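**Ticket 399: gripper reports "part held", holds nothing**

Site: Grostville, cell 3
Status: open, again

Sim run overnight on the Motico build. After 500 cycles the jaws stopped closing, and the log kept announcing successful grasps with real confidence. Restarted Frei. Same result, better mood.

Found the grip check reading the commanded width — the controller was grading its own homework. Pointed it at measured width. Rerun of 2,000 cycles queued for 3 a.m. 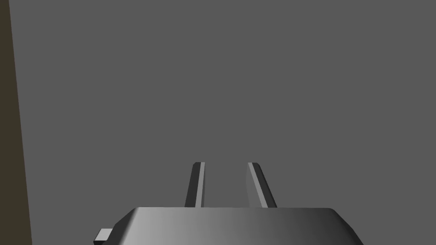 Does the real cell need to stay stopped until the rerun finishes?

Keep it stopped; it runs the same grip check.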